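Ritmont folding desk: two months in

I wanted a desk that would fold away on Sunday night and come back out on Monday without a fight. The Ritmont is made by a small firm called Baert and I bought mine from Jurau, who had it down to 91 pounds in their end-of-line sale. I've had it since September and I use it every day, so I think I can be fair about it now.

Putting it together

It comes nearly built. You fix the two side frames, slot in the back rail and tighten four bolts, and I did the lot before my tea went cold (I'm no expert, I once put a wardrobe door on upside down). The hex key in the box is a horrid soft thing, though. Use your own if you've got one.

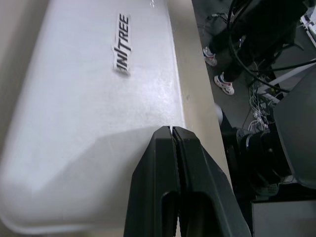 The top

I was all set to hate it. My old Rorkano desk had a dark top that showed every crumb and fingerprint, and I'd sworn I'd spend proper money next time. But this one wipes clean with a damp cloth, pens glide nicely on it, and a mug of coffee hasn't left a ring yet — and I've been careless, believe me! The front edge is a bit sharp on the forearms if you type for hours. I've stuck a strip of felt along mine and it's much better.

Folding and wobble

Folding is the clever part. Lift the catch, push the top up, and the legs swing in by themselves. The catch was stiff for the first week and then loosened up. Folded, it slides behind my bedroom door with room to spare.

Wobble, yes, a little. If you lean on the back corners it sways, and my monitor sways along with it. On carpet it's worse than on bare boards. I wouldn't put a heavy printer on it, but for a laptop, a lamp and a pile of post it's been fine.
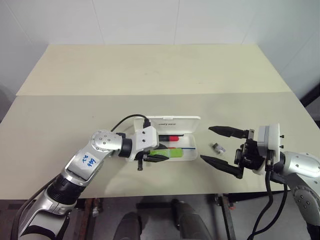
Hendrik Stevens commented: I've got the same desk and cured most of the sway by tightening the back rail last, with the legs already standing on the floor. Mine had been done up lying on its side. Worth ten minutes of your time before you give up on the printer.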